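Before the Arm Moves: Setting House Rules for Simulated Grasping

When Vendcombe began testing its kitchen-handling software in simulation, each team kept its own rules. Results from one group could seldom be compared with those of another. A common code of practice, drafted under Edileuza Conceição and in force since July, now governs all 2289 trials in the company's archive.

The code is short. Every trial must state the gripper's opening before contact, and every wrist view must be kept, including those that show no object at all. Sharp items such as knives are listed by name in the trial record. Two reviewers sign each record — one from the software side, one from safety.
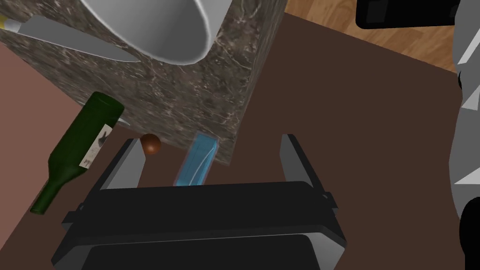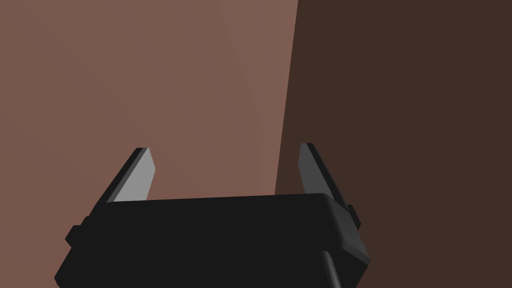
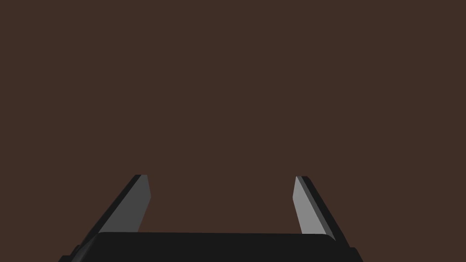 Simulated views from behind the gripper, its fingers open. A knife, a bottle and a bowl appear in the first view only.

The rule on keeping empty views met some resistance. Kwadwo Agyeman, who leads testing, considered them a waste of storage. Conceição's position was that a record with gaps cannot be audited, and the rule was adopted with a limit of 60 days for views that no reviewer has marked.

Stekwood, a supplier to the company, has asked to use the same code. Its staff will begin with the section on sharp items, which remains open for comment.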